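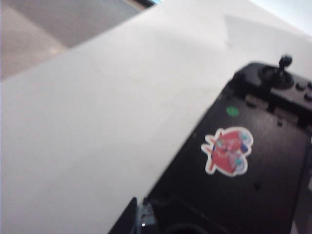

We've had robot arms on the returns benches at Trerngate since November. People keep asking me what changed for the crew, so I'm going to write it down in one go. Thread.

I run second shift in returns. Mostly consumer electronics: controllers, headsets, remotes, chargers. Stuff comes back in every kind of packaging and somebody has to get it out, look at it, test it and decide where it goes.

Before the arms, one person did all of that for one item. Open, unwrap, wipe, test, grade, repack. A good tester did 109 units a shift. Some did more and went home with sore wrists.

Now the arm does the picking up and the turning over. It has a small camera near the gripper, and a person looks at the item on a monitor and makes the call. Grade, reject or send to the repair bench.

We started with 4 arms. We still have 4. The plan said there'd be more by now, but the plan was written at Pennington, where they get everything in the same box. We don't.

Loose sheets are the worst. Paper, thin foam, whatever the customer stuffed in. The arm has trouble telling where the sheet stops and the item starts. A person does that without thinking, which I guess is why it never made it into the spec.

Stickers are second. Customers put them on everything. The Prollow software used to flag any sticker as damage, so we got a pile of perfectly fine units in the reject bin. Veronica Husar noticed because she got tired of pulling them back out. She now keeps the list of what counts as damage and what doesn't.

That's a real job now, by the way. It didn't exist last year. It took until spring to get her pay grade changed to match it, and she had to ask three times.

Thumbsticks: the arm can push one and read the signal. It can't tell you it feels gritty. We still have a person put their thumb on every stick before it goes back to stock. I've fought to keep that step and so far it's still there.

Nobody on my shift was laid off. I want to be fair about that. But two people left and weren't replaced, and the work they did got spread around. Both things are true.

What people like: less twisting and less reaching. Wrist complaints are down on my shift. You can sit for part of the night.

What they don't like: watching a screen is tiring in a different way. And the arm sets the pace. If you want to stretch you have to hit pause, and the pause gets logged.

We argued over the log. Mogens Snorradóttir from the day shift brought it up with management and got us 55 minutes of pause time per shift with no questions. Before that people were skipping water – not good in a warehouse.

Training was one afternoon and a Gernamix binder. Should have been a week. The binder tells you how to clear a jam and says nothing on how to judge a unit from a picture.

If your place is getting these, ask early who owns the reject rules, what gets logged, and whether the pay changes when the job does. We asked late.

Going on shift. Will answer replies tomorrow.

June 24, 2020
Posted by returns_second_shift

Search posts
Enter keyword

More from this author
Why we stopped stacking totes by the dock door
Grading headsets: what I look for
Night shift lunch, ranked
Questions I got about the repair bench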